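Tape a Tabletop Grid for Toy Cars (and the Cunis Game to Play on It)

November 2025

I love a project that starts with a roll of blue painter's tape and ends with a whole table turned into a game board. This one is quick, it costs very little, and it peels up again when you want your table back. You get a big grid of squares that works as a parking lot, a city map, a sorting board for small toys, or the board for Cunis, a parking game we play at our place all the time. The rules are at the bottom of the page if you want to skip ahead!

What you need

A roll of painter's tape, the medium-width kind
Brown kraft paper, enough to cover the part of the table you want to use
Scissors
A long straightedge, or a piece of string if you don't own one
A piece of cardboard to use as a spacer
A shallow plastic bin with smooth sides
Toy cars, blocks or whatever else lives at the bottom of your toy box

Step 1: Clear and wipe the table

Take everything off and give the table a good wipe. Crumbs under kraft paper make little bumps, and small wheels find every single one of them. Let the table dry completely before you go on.

Step 2: Put down the paper

Unroll the paper with the curl facing down so it wants to hug the table. Smooth it from the middle out to the edges with the flat of your hand. Tape down the corners first, then the long sides. You will probably get a few creases, and a few creases are fine. If your paper has been sitting in a tight roll since last March (mine had), leave it flat under some heavy books overnight.

You can tape straight onto the tabletop instead if the finish can take it. Test a short strip somewhere out of sight first. I still prefer paper, mostly so the kids can draw crosswalks and ponds all over it.

Step 3: Decide how big your squares are

Put your biggest toy car down and turn it in a full circle. Your squares should have room for that, plus a bit for fingers. Cut your cardboard spacer to that size and label it so it doesn't end up in the recycling. Small squares look terrific and are miserable to play on. Go bigger than you think!

Step 4: Tape the lines that run across

Start at the edge farthest from you. Stick down one end of the tape, pull off enough to reach the other side, hold it just above the surface, look along it, and then lower it. Rub it down from one end to the other. Move your spacer down and do the next one. Try not to stretch the tape as you go, or the ends will want to creep back and lift.

If a strip runs out halfway, just begin a new one and overlap it slightly. You'll see the join if you look for it and the cars won't care a bit.

Step 5: Tape the lines that run up and down

Same method, other direction. Lay these right over the first set and press hard at every crossing with your thumbnail. Crossings are where tape likes to let go. If two pieces don't quite meet, you can patch the gap with a short scrap, or leave it and call it a gate. (We have a lot of gates.)
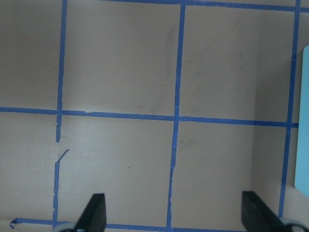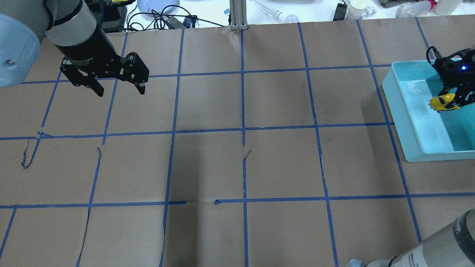 Blue tape lines, laid by hand and a little crooked. In the second picture there's a turquoise bin at the right, with a yellow toy car.

Step 6: Fix the curls and gaps

Walk around the table and hunt for loose ends. Snip off anything that has folded over on itself, as it will never stick again, and put a fresh bit of tape in its place. A long tail can be trimmed back to the nearest crossing. Run your finger along every line when you're done. Anything that catches your finger will catch a bumper too.

Step 7: Park the bin

Set the bin at one side of the grid, close enough to reach from every seat. It can sit over a line, no problem. Shallow is what you want, so little hands can see what's inside and nobody has to dump the whole thing out to find the one good car.

How to play Cunis

Each player picks a home square along the edge and marks it with a block. On your turn, take a car out of the bin, set it on your home square and give it one push. If it stops completely inside another square, you score 100 points. If any wheel is touching tape, you score nothing and the car goes back in the bin. Parked cars stay where they are, so the lot fills up and the shots get trickier and so much more fun. Bumping a parked car out of its square costs you nothing, but you do have to give the next player an extra push.

First to 1000 wins. With younger kids we play 3 pushes each and skip the points entirely.

Taking it up

Peel slowly and keep the tape low and flat against itself as you pull. If it's on paper, you can roll up the whole thing, tape and all, and save the board for another rainy day. Store it with the blue side out and it will lie flatter next time.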